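Lids, handles and other saucepan stuff

I cook for one most nights, so my whole life happens in a single saucepan. Mine is a navy one with a purple handle and a glass lid, and I've had nonstick pans before that I wrecked inside a year, so I've picked up a few habits!

First, heat. I keep the burner at medium or lower, always. I used to crank it up for carrots (I was hungry, okay?) and the coating on my old Dondwood pan went dull and patchy by November. Now I slice them thin, put in a splash of water and let them go with the lid on for 5 minutes. Sweeter that way too.

Second, utensils. Wood or silicone only. My friend Njoroge Ndung'u stirs everything with a fork and I have to leave the room.

Third, washing. Let the pan cool down before it goes anywhere near the sink, then a soft sponge and a drop of dish soap. If something's stuck, fill it with warm water and go watch a show. No steel wool, please!

Now, lids. Glass ones are great because you can peek without letting the steam out, but the knob works loose over time. Check the screw on the underside every so often and give it a little turn with a screwdriver. Snug is plenty, don't lean on it.

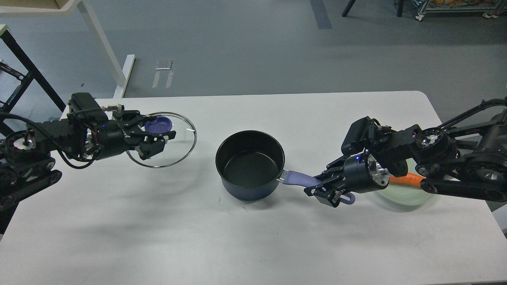

When you take the lid off, keep hold of the pan handle with your other hand and tip the lid so the far side comes up first. The steam rolls away from you and the drips land back in the food. I do it even when I'm only checking on things, and my wrists are grateful.

For storage I flip the lid upside down on the pan with a dish towel in between, knob pointing into the pan. Takes up hardly any room and nothing gets scratched.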